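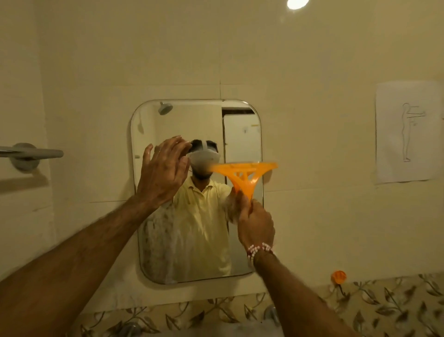
July
Gredetti Home Skills Reader, by the Grederlow course writers

Chapter 5
Glass and Mirrors

Most of us learned to clean a mirror the way we learned to whistle, by watching somebody at home and then having a go, and so most of us have a few habits that leave the glass looking worse at noon than it did at breakfast. This chapter is a friendly second try. We will spend the next 30 pages in the bathroom, where soap spray, toothpaste and plain hard water all end up on the same small piece of glass (and on the tiles around it, which come in Chapter 6).

You will need very little: a bowl of warm water, a drop of dish soap, a soft cloth and a squeegee. An inexpensive plastic one will serve you perfectly well! Hold it by the handle with the blade flat to the glass, and wipe the blade after every pass. If whitish streaks stay behind near the bottom of the mirror, go over them once more with clean water before you reach for anything stronger.

Keep your notebook handy for the Vurenwood exercise on page 39.

12 comments | 5 shares
© Grederlow Press. Back to top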